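Gripper trial: questions we keep getting

Did the ribbed gripper win?
Too early to say. Otex promises "gentle on any fabric." We asked for their test data and got a brochure.
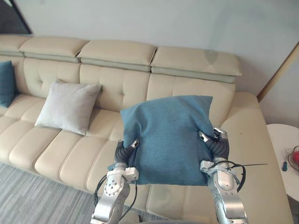
Pillows are forgiving anyway, so we don't give them much weight in the scoring.

How many tries does each item get?
20 per gripper, with 3 resets allowed. Erno wanted fewer. We said no.

What about towels?

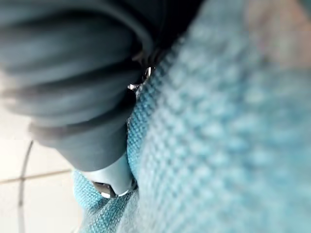
A pinch that leaves a towel bunched up counts as a grip, but a fold has to be square to score.

Is the Kastico hand worth 400 a month more?
Ask us in August. Four fingers and a thumb look great in a sales pitch.
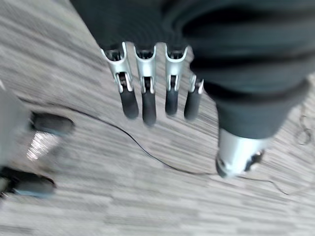
Multi-finger hand, open, over the carpet.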